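# "Ask me again when it meets a different microwave"

Gunther Oltmanns has been hired to check other people's claims, and it shows. When I met him at Goltness in September he had already sent back one draft report on the company's kitchen-task project, with 27 comments in the margin.

The idea behind the project is simple enough. People pick up a handheld gripper with a camera on it and do small jobs at a table. The recordings go into a learning system called Grorkex, which is meant to pick up the knack and pass it on to a robot arm. A single job might take less than a minute. Goltness wants a great many of them.

"I've no quarrel with the method," Oltmanns says. "It's quick, and you don't need to tie up an arm all day. My quarrel is with the word 'kitchen'. They've written 'kitchen' on every page."

He would prefer "table". The report, he points out, lists 19 tasks, and he could find only three that were recorded in more than one place.

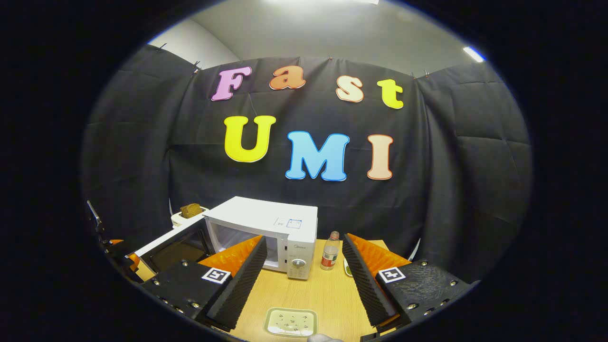
What bothers him most is sameness. A system that has learnt from one corner of one room may have learnt the corner, he says, and a high score there tells you very little. He has a particular grudge against backdrops. "You hang up a black cloth and put big coloured letters on it, pink and orange and blue. Very cheerful. Now, does the thing find the microwave because it knows what a microwave looks like, or because it knows where the yellow U is? I asked. I got a long answer."

Goltness told me that the letters make no difference. Oltmanns would like to see the test: take them down, run the jobs again, publish both sets of results. He was promised this by the project's backers at Fundano before the summer and is still waiting.

He is no kinder about the doors. "Somebody has to open it, somebody has to shut it. How many of the recordings start with the door already wide open? That's half the job gone before you begin." And what of failed attempts? Those were thrown away for the first two months, he says, and he thinks that was a mistake. "A person fumbles, then puts it right. I'd have kept every one of those."

I asked whether anything had impressed him. He thought for a while — long enough for me to finish my tea — and named Wunderlich, a smaller firm that sends its grippers home with people and lets them record at their own worktops. The results look worse on paper. He trusts them more.

"Their number is lower and I know what it means," he says. "With Goltness I have a higher number, and I'd have to ask which table."

His second report is due once the new recordings are in. He has asked for a toaster from a different maker.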